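Evening Course in Everyday Design, Amley Adult Learning
Handout for session 4: Why a base matters

Welcome back, everyone, and thank you for putting up with the cold classroom last time. I promised to write up the part on bases and feet that we had to rush through, so this is a longer handout than usual. Read it with your tea, and bring your questions on Fri 6 July.

We spent most of the last session on the tops of things: rims, handles, spouts, the parts your eye goes to first. Bases get ignored, and I think that's a pity, as a base does a great deal of quiet work. It settles where the weight goes, it decides how much of a shove a thing can take before it tips, and it tells you (often before you've touched it) whether the maker expected you to pick it up or leave it alone.

Start with tipping. An object stays upright as long as a line dropped straight down from its center of gravity lands inside its footprint. Lean it until that line passes the edge and over it goes. A low, heavy thing can lean a long way first. A tall thing that gets wider as it goes up has much less room to play with, and the designer has to get the stability back somehow, usually by putting weight low down or by letting the foot flare out a little. Think of the old Kaufmann vase we passed around, the one that felt so oddly heavy in the hand. Nearly all of that weight was in the bottom inch.

Color belongs in this conversation too. A base in a darker or warmer color than the body makes the whole piece look planted, even when the weight is spread evenly. Several of you noticed this in the Liltbridge lamps without my having to say a word, and I was delighted!
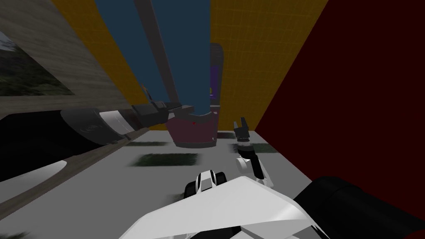
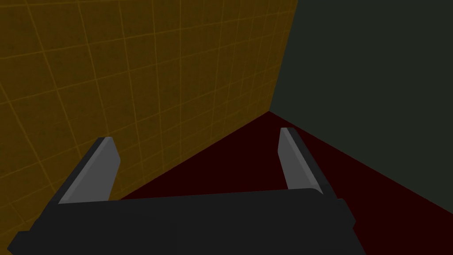

Fig. 3. Computer renderings. The first includes a tall blue form that narrows toward a maroon base.

Now, a word about edges. Where an object meets the floor there is nearly always a small detail, a rim or a groove or a thin shadow gap, and it is worth getting down on your knees to look at it. A rim hides an uneven floor. It can also take the scuffs from brooms and shoes, so that the body above stays clean. In the Sokley catalog you will find the same stool sold with and without one, and I would love to hear which you'd choose and why. I have changed my own mind on this more than once.

For next time, please pick an object at home that stands on its own foot. Draw it from the side, mark where you think its center of gravity sits, then tilt it gently (over a cushion, please) until you feel it wanting to go. Make a note of whether your guess was too high or too low. Mine are nearly always too high.

If you missed the April session on handles, the notes are in the blue folder by the door. Please put them back when you've finished.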